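Print | E-mail

Trurnari Parents' Clothing Exchange
Minutes of the regular meeting
2026-07-08, posted by Rebecca Bassi

Present: Nazareno Valentini (chair), Carmela Donati, Rebecca Bassi, Noemi Farina. Absent: Kinga Orbán.

The June minutes were approved with one spelling fix.

Money. Balance is $989. Noemi paid Treletti $262 for the hall and has the receipt. The refund from Begović has not come in. She will call again.

Fall exchange. Carmela asked to move the start to 9:30. Agreed, 3 to 1. We have 49 families signed up and can take 70. Rebecca will send the form to the Devholm list. Coats go by the door this time.

Sorting. Long talk on whether sweaters and light tops need separate piles. Left as is. Items with stains or missing buttons go back to the family. 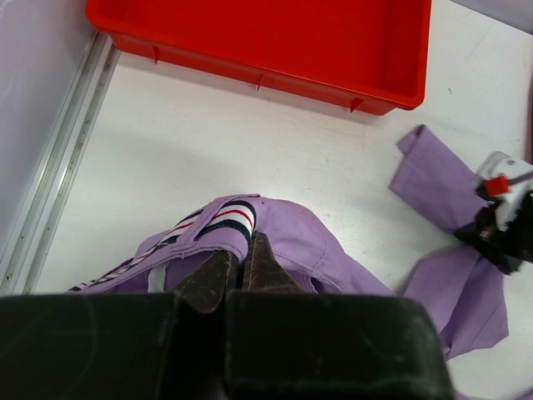
2 min read

Striped trim is fine on school tops, Nazareno confirmed, after two e-mails on the subject. Tags should be pinned at the neck.

Kinga's question about baby shoes was held over to next time.

Adjourned 8:10 p.m.

Contact us | © Trurnari Parents' Clothing Exchange | Back to top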